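Contra el juguete de madera «educativo»

Yhon Quispe
03/01/2022

Cada noviembre llega la misma prédica: menos plástico, más madera. Trirnon vende su juego de bloques con la promesa de «despertar la mente», y uno paga el doble por unos cilindros pintados. Me cuesta creerlo. Un cilindro rojo es un cilindro rojo – lo que despierte depende del niño y del rato que le dejen en paz.

Tampoco me convence la manía de enseñar los colores con horario. En casa, los bloques se sacan sobre una tabla y ahí se quedan hasta la cena. Mi hija ignora el verde durante semanas. ¿Y qué?

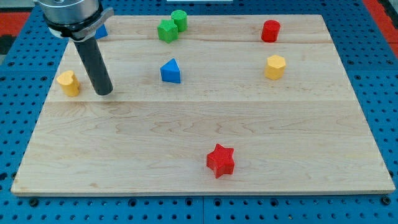 ¿Y las piezas que faltan?

Waraporn Thammasiri, vecina y madre de tres, compró un juego de repuesto por una sola pieza perdida. Yo no lo haría. Con siete también se juega.

Buscar en el blog… Ir
23 comentarios · 108 veces compartido
Contacto | © 2022 Yhon Quispe | Volver arriba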